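Kuva Bin Station Set-up Guide
Section 4: Mixed-Item Pickup (Tidy-Up Tasks)

Contents
1 Unpacking and site checks
2 Mounting the arm
3 First power-up with Niven
4 Mixed-item pickup
5 Sorting to two or more bins
6 Care and cleaning
7 Fault codes

4.1 What this section covers

This section explains how to set up a Nallitz Kuva station to empty a bin of mixed household items, one item at a time. The job is the robot version of clearing a toy box or picking up a playroom floor. Complete Sections 1 through 3 before you start. The arm must be mounted, the emergency stop tested, and the Niven control software running without warnings.

Users often ask us whether the station can do this chore without help. At present it can do part of it. With a bin of hard, separate items and someone nearby, most runs finish with little attention. With cloth, clear plastic, or items lying on top of each other, expect to step in. Section 4.6 lists the item types and what to expect from each. Read it before you promise anyone a finished job by a certain time.

4.2 Before you begin

You will need:
- One open-topped bin with sloping walls
- A flat table that does not rock
- At least one bar clamp
- Tape for marking positions on the table
- Cable ties
- A drop box or tray for picked items
- A mixed set of items (see 4.4)

CAUTION: Keep hands, hair, and loose sleeves out of the bin whenever the arm is enabled. The arm can start a new pick without warning between cycles. Pausing the task in Niven does not remove power from the arm. Press the emergency stop before reaching in.

CAUTION: Do not use this section's settings with glass, knives, batteries, filled containers, or anything alive.

4.3 Placing the bin

1. Set the bin on the table where the gripper can reach the floor of the bin at all four corners. Check this by hand-guiding the arm, with the gripper open.

2. Turn the bin so that the arm comes in over one wall and does not have to cross the whole bin to reach the far side.

3. Clamp the bin to the work surface. A bin that slides even slightly during a pick will throw off every pick after it.

4. Mark the table with tape at the positions you want to return to. If you lift the bin out for cleaning, put it back on the marks and run the wall check again.

5. In Niven, open Task > Bin > Wall Check. The arm lowers toward each wall in turn and stops short of contact. Keep one hand on the emergency stop throughout.

6. When the wall check passes, save the bin position. The default name is Bin 1.

NOTE: Scratches and worn paint on the bin do not need repair. If the software reports an item where there is only a mark, use Task > Bin > Relearn Empty with the bin fully cleared out.

4.4 Loading the items

Use things of different shapes and materials. A bin filled with identical blocks will give you a high success rate that says very little about how the station will do in a real room.

1. Clear the bin and run Relearn Empty if you have not done so.

2. Add the items by tipping them in from a box. Do not lay them out by hand. People tend to leave neat gaps without meaning to, and the results come out too good.

3. Leave some of the bin floor showing on the first run. Add more items on later runs once the first has gone well.

4. Include at least one soft item, one long thin item, and one item with a rounded body.

5. Check that no item sticks up above the top of the walls. 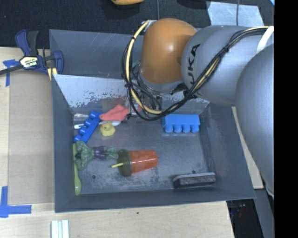
Figure 4-1. Arm over a mixed load. The blue blocks and the rubber duck are easy picks; the red cloth lying over part of the white utensil is a hard one.

4.5 Running the task

1. Stand outside the marked floor area. Release the emergency stop and enable the arm.

2. In Niven, choose Task > Pickup > Mixed.

3. Set the item limit. For a first run, leave it at 50. The task ends when the limit is reached or when the bin reads as empty, whichever comes first.

4. Set speed to Low. Do not raise it until you have completed a full bin with no stops.

5. Press Start. The arm moves to the look position, waits, then lowers into the bin for its first pick.

6. Watch the cables during the first several picks. They should hang in a loop with enough slack for the wrist to turn, but should not drag across the items or catch on a wall. If they drag, stop the arm and retie them.

7. If a pick fails, let the station try again. It will make three attempts at the same item, then move to another and come back later.

8. When the task ends, press the emergency stop, check the bin by eye, and remove anything left behind.

NOTE: "Bin empty" on the screen means that the software found nothing it could pick. Clear or very thin items may still be there.

NOTE: A run log is saved after every task. It holds the item count, the number of attempts, and the time for each pick. It does not name the items. If you want to know which ones gave trouble, keep your own list.

4.6 What to expect by item type

The notes below come from our own bench runs, 246 picks in all, using software version Era 2. Of those, 217 ended with the item in the drop box on the first attempt. The rest needed another attempt or a person. The bench was kept well lit and the items were clean. Your results may be lower.

Building blocks, large: Reliable. Picks well from the sides. A block lying tight against a slope may be pushed along the wall before it is gripped.

Small rubber or vinyl toys: Reliable if standing clear. May pop out of the fingers if gripped too low. Reduce grip force one step.

Action figures and dolls: Fair. The arm usually goes for the middle of the body. Arms and legs can hook on neighboring items and lift them too.

Spoons and other long utensils: Fair when clear of other things. Poor when partly covered. The software may treat the two visible ends as two separate items.

Cups and tumblers: Fair. A tumbler on its side can roll. One with a straw may be gripped by the straw, which seldom holds. Take straws out if the result matters to you.

Erasers and flat blocks: Fair in the open. Poor close to a wall, where there may be no room for one of the fingers.

Cloth: Lifting is usually possible. Placing is not dependable. The cloth often brings something up with it, or hangs over the side of the drop box. The station does not fold cloth.

Clear plastic: Poor. Often not seen at all. Remove by hand.

4.7 Improving results

Try these in order, and change one thing at a time.

1. Even out the light. Bright spots on a metal bin floor cause more missed picks than low light does.

2. Take out the cloth first, by hand, and run the rest of the load.

3. Lower the grip force for soft toys, or raise it for smooth plastic. Keep separate presets if you switch often.

4. Turn on Nudge. The arm will push an item away from a wall before trying to grip it. Nudge adds time to each run and should stay off for anything that rolls.

5. Inspect the finger pads. Replace them after 3000 picks, or sooner if the edges are lifting. See Section 6.

4.8 Leaving the station alone

Do not run this task unattended. This applies at any speed and with any load, including one that has run without a stop many times before.

For planning purposes, count a person's time as well as the robot's. An adult can clear a small toy bin by hand faster than the station can at Low speed, and will deal with the cloth without thinking about it. The station makes more sense where the same kind of bin comes back all day and someone is already working close by, such as a returns bench or a toy-cleaning room. We do not recommend buying it as a home tidying machine. It needs a fixed table, a clear floor area, and a bin brought to it. It cannot go and get things from under a couch.

4.9 Quick checks if the task will not start

Message "Bin moved": Check the clamp. Put the bin back on its tape marks and repeat the wall check.

Message "View blocked": Something is between the camera and the bin. Look for a cable loop that has dropped, or a box left on the table.

Message "No target": The bin reads as empty. If it is not, run Relearn Empty with the bin cleared, then load again.

Message "Reach limit": An item is in a corner the arm cannot get to at its present angle. Move the item by hand after pressing the emergency stop, or turn the bin and save a new position.

No message, arm does not move: Confirm that the emergency stop is released and the arm is enabled. If both are correct, restart Niven and repeat from step 1 of 4.5.

For any other message, go to Section 7.

Next: Section 5, Sorting to two or more bins
Previous: Section 3, First power-up with Niven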